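Zurent Community Help > Storlow simulator > Faults and odd behaviour

Robot drops the toy on the chair every time in Storlow, fine in the other rooms

Posted by wtoledo
Views: 2278

I have a pick and place job running in the Storlow simulator with the Nava arm model. The task is to lift a soft toy off the seat of an armchair, carry it over to a chest of drawers and set it down on top. I built the policy on our plain test rooms and it did well there. In the furnished room it goes wrong in the same way on every run.

What happens is this. The arm comes in, the fingers close on the toy, the toy starts to rise and then it shoots off sideways. Sometimes it goes through the back of the chair and ends up behind it. Once it went through the floor and the run only stopped when the step limit was reached. In the log I get a contact warning at step 614 or very near it, then the joint torques go to the limit and the safety stop trips.

Things I have tried:
Lower grip force. It slips instead of flying off, but the stop still trips.
Smaller time step. Better, but far too slow.
Swapping the toy for a plain block of the same size. No fault at all, with the same chair.
Reinstalling from a clean copy.

I am on build 1393. The version before it would not load the room for me, so I can't say if this is new. We are meant to move this to the real arm afterwards and I am not happy doing that while I don't know why the stop is tripping. Is this a grip problem, or is the room wrong?

Welington Toledo

Posted by bramble_k

Had something like this. Turn the friction up on the fingers and try again. Also check you have not got two copies of the toy loaded in the same place, that makes things jump about.

Posted by Cremilda Xavier
Marked as helpful

I don't think it is the grip. Your block test gives it away. A block has a simple collision shape. The toy gets its collision shape made from the visible mesh when the room is loaded, and the import tool wraps it in a hull that is bigger than the toy you see. If the hull overlaps the chair, the solver is already pushing the two apart before the arm arrives. While everything is asleep you don't notice. As soon as the fingers touch the toy it wakes up, all that stored overlap is let go in one step, and the arm takes the kick. That is your torque spike.

The boxy chair makes it worse. If the frame has been wrapped as one solid hull, the open space where the toy sits is solid as far as the physics is concerned. The cushions may be fine on their own and the frame still be wrong.

To check:

1. Load the room with the arm switched off and let it run for a few hundred steps.
2. Turn on the collision view. It is under Display, not under Physics.
3. Look at the toy and the chair frame together. If the coloured hulls cross, you have found it.
4. Wake the toy by hand with the nudge command. If it jumps with no arm present, the grip has nothing to do with it.

To fix it, open the chair asset, set the frame to "parts" so each bar gets its own box, and give the toy a hand-made shape of 2 spheres, one for the head and one for the body. It is rough but soft toys don't need more. Then save the room under a new name, or the old shapes come back out of the cache. That last bit cost me an afternoon in April.

I loaded the furnished room without the arm so you can compare it with yours. The rug texture comes out smeared on my machine as well, but I would leave that alone until the grasp is sorted.
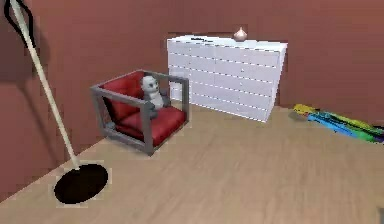
Furnished room with no arm loaded, panda on the armchair, collision view off.

Please don't raise the torque limit to get past the stop. I have seen that suggested on here before. The stop is doing its job, and if you carry a raised limit over to the real arm by mistake you could damage the wrist or hurt someone standing near it. Keep the limit file for the simulator separate from the one on the hardware.

Posted by wtoledo
July 8, 2022

Thanks Cremilda. The hulls do cross, along the front rail and again at the back. With the nudge command the toy jumped straight up with no arm there. I set the frame to parts and made the new shape for the toy, and it now lifts cleanly. The drop on to the drawers is a bit high and it sometimes rolls into the vase, so I will start a separate thread for that under Zanum placement if I can't work it out.

bramble_k, I did try the friction first and it made no difference, but thanks.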